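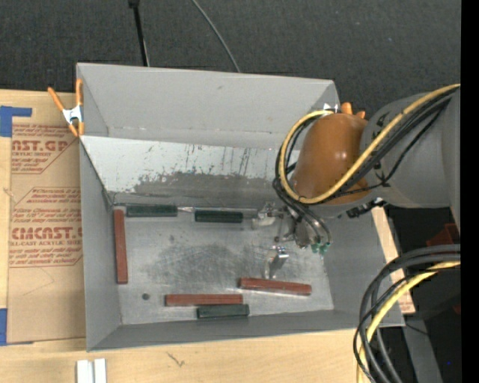 A parts bin is an open-topped container used to hold loose components until they are counted, sorted or assembled. The term covers a wide range of sizes, from small molded trays kept in a drawer to large metal bins that stand on a bench or on the floor. Parts bins are found in workshops, stockrooms, schools and packing areas.

Form

Most metal parts bins have a flat floor and four walls. In many designs the walls are flared, meaning that the opening at the top is wider than the floor. Flared walls make it easier to reach items lying near the edges, and they allow empty bins of the same pattern to be stacked one inside another. Some bins have one wall taller than the rest. A tall, inclined back wall guides parts toward the floor when they are poured in and keeps them from going over the far side.

A low front wall is common where parts are picked by hand. Bins without a low front hold more but require a longer reach.

Materials and finish

Sheet steel is the usual material for heavy contents. Aluminum is chosen where the bin must be lifted often. Walls are commonly painted, with matte gray among the most frequent colors, while the floor may be left as bare metal. Paint on an inclined panel tends to wear first along its lower portion, where sliding parts strike it, and the worn area often has a ragged, flaked edge. Bare floors develop scratches across the middle. Such marks are considered normal wear. A bin is generally withdrawn only when it has a split seam, a sharp edge or a floor that no longer lies flat.

Contents

Parts bins may hold a single kind of item or a mixture. Bars and other long, straight pieces behave differently from small round parts: they settle flat, often come to rest along the base of a wall, and may lie end to end or at an angle to one another. Pieces lying tight against a wall are harder to grasp than those in the open, and for this reason long stock is often stored upright in racks — the bin being kept for short lengths in current use.

Color is widely used to separate similar shapes. Reddish-brown and dark green bars, for example, can be told apart quickly in a mixed bin even when they are alike in outline.

Sizes and standards

No single standard governs the dimensions of parts bins, and makers use their own series. The Gillies pattern, a flared bench bin with a raised back, was supplied to training workshops in Dilleo, where a stockroom inventory once listed 2,065 bins of all types. Of these, 1,700 were metal. The workshops limited bench bins to 30 pounds of contents.

Care

Bins are emptied and wiped before a new kind of part is placed in them. Metal chips and thin strips of scrap are removed by brush, as they can cut the hand.

See also

Bench tray
Brandach rack
Sorting table
Tote box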